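30 Mar 2021. Notes from the Vetano open day, typed up on the train so forgive the spelling.

Vetano builds guitar pedals and small tube amps out in Grakinness. Old brick place behind the bus depot, no sign, walked past it twice. They let people in for one day, masks on, small groups. My slot was 10:15. Got there at 10:30.

First stop, the winding room. Pickups, mostly humbuckers now. One guy at the winder, feeding the wire by hand, didn't look up the whole time. They do a hotter one for the bridge and a softer one for the neck and you can buy them loose. $200 the pair. I asked if they'd do a P90 and got "maybe September" which I have heard before from them.

Then amps. This is what I came for. The Hivus combo, 15 watts, one 12 inch speaker. I've played the old version at a friend's place and it was nice clean but fizzy as soon as you turned up. New one has a differnt output transformer and they moved the tone control to after the second stage. Don't ask me more than that, the explanation went fast and somebody was playing the Sultans of Swing lick through all of it.

Got ten minutes on it with a house guitar. Some kind of tele, action way too high. Notes I scribbled:

- clean up to about halfway, then it starts to hair up
- bass stays tight, big change from the old one
- spring reverb, real tank, drips like crazy past 4
- master volume works but sounds best with it wide open, so good luck in an apartment
- heavy! handle feels cheap for the money
- no effects loop. Still!!

Price is $1,165 for the combo and $1,113 for the head. So you save fifty two bucks by not getting a speaker or the bigger box. Makes no sense to me, asked, was told the head shell costs nearly as much to cover. Ok. Buy the combo.

They had a Martens cab next to it, 2x12, open back, and plugging the Hivus into that was the best sound of the day. Much bigger. Cleans had some air in them and the lead tone stopped being so boxy. If you already own a decent cab then fine, get the head, forget what I said.

Pedals after that. Quick look. Overdrive is the same overdrive. There's a tremolo with a tap switch that I liked more than I expected, the square wave setting is choppy but doesn't tick in the background like my cheap one does. Fuzz was broken or I am bad at fuzz. The delay wasn't out, just a shell with no guts and a printed card.

Test bench next, every amp gets an hour on before it goes in the box. Loud hum in there, they warn you. Saw the returns shelf too, good of them to show it. Most of what comes back is bad tubes from shipping. They'll mail you a matched set if you call in the first year. I didn't know this and I paid for mine, so, annoyed.

Q&A in the break room was short. Stuff people asked:

- left handed anything? No, it's an amp company. (the guy meant the guitars on the wall, which aren't for sale)
- will the old Hivus be upgraded? You can send it in for the new transformer. No price yet.
- headphone out? No, and they sounded tired of that one
- footswitch included? Yes, reverb only

Coffee was bad, cookies were good. Stickers free. T shirts only in small.

Would I go again, yes, but take the earliest slot. By noon there was a line for the combo and people were getting two or three minutes on it, and the later groups missed the winding room I think. Bring your own guitar. They don't mind and you'll learn a lot more about the amp with strings you know. Bring earplugs too. Parking is on the street, free till 2, then they ticket.

Didn't buy. Thinking about it hard. My old solid state thing still works and it weighs nothing, but I keep hearing that Martens cab. Will post clips if my phone got anything usable, pretty sure I had my thumb on the mic for half of it. 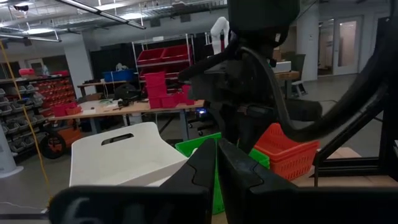
Did you try the Hivus with a pedal in front? I had the older one for a year and it hated my overdrive, went all mushy on the low strings, and I ended up selling it over that. If the new transformer fixed the bass I might go back. Agree on the loop, makes no sense at that price.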